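# White textured tablecloth came out of the wash gray in patches – any way back?

**Esi Issahaku**

Hi all, hoping somebody on here knows laundry better than I do. I've got a white cloth with a raised texture that lives on our table pretty much year round. I bought it from Ullov when we moved in and I love it, mostly because it hides crumbs (don't judge me). It's a cotton and polyester mix according to the tag.

In February I washed it with a bunch of kitchen towels, warm water, regular powder, and a slosh of fabric softener because I'd run out of patience with how scratchy the towels were. It came out with dull gray patches, mostly toward one corner. I washed it again by itself and the patches got a bit lighter but they're still there. There's also an old tea ring that I'd more or less made peace with.

Stuff I've tried so far:

- baking soda paste on the tea ring (nothing)
- a second wash at warm, no softener
- hanging it in the sun for an afternoon, which maybe helped?

I don't really want to use chlorine bleach. My mother turned a whole set of pillowcases yellow that way and I still hear about it. My sister is coming to dinner Monday, so if there's something I can do over a weekend that'd be great.

**Comfort Agyeman**

Softener, I'd put money on it! It leaves a waxy film and then the film grabs whatever dirt is floating around in the wash, and a load of kitchen towels has plenty. I did exactly this to a bedspread and got it back to white, so don't toss yours yet.

1. Shake it out outside, then rinse it in the machine with no detergent at all.
2. Dissolve oxygen bleach powder in the warmest water the tag allows. I use the Kernora one but the store brand is fine. Go by the amount on the box – more doesn't work faster, I've tried.
3. Push the cloth all the way under and leave it overnight. Mine floats, so I sit a plate on top.
4. Wash it alone with your normal detergent, no softener, extra rinse.
5. Check it before it goes anywhere near a dryer. If you can still see gray, soak it again. Heat will set what's left of that tea ring.
6. Put it back on the table in daylight and look it over there. Lamps at night hide everything. A white cloth by day, with the dishes on it:

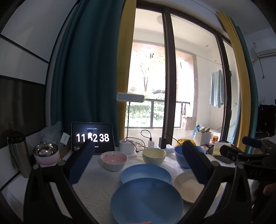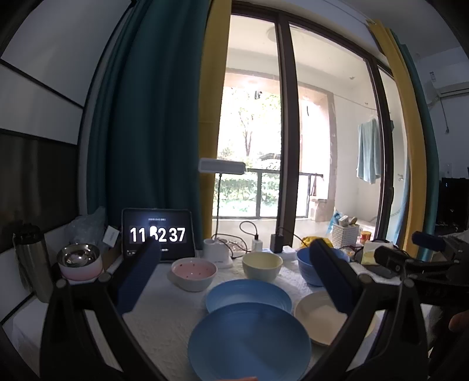
7. If one corner is still duller than the rest, dab on a little dish soap with an old toothbrush, going along the texture so you don't rough it up, then rinse and wash again.

Oh, and next time wash the towels separately. White vinegar in the rinse takes care of the scratchiness, just don't ever mix it with bleach.

**Essien**

I just bought a darker one. Check if your water is hard too, ours is and everything goes gray eventually no matter what you pour in.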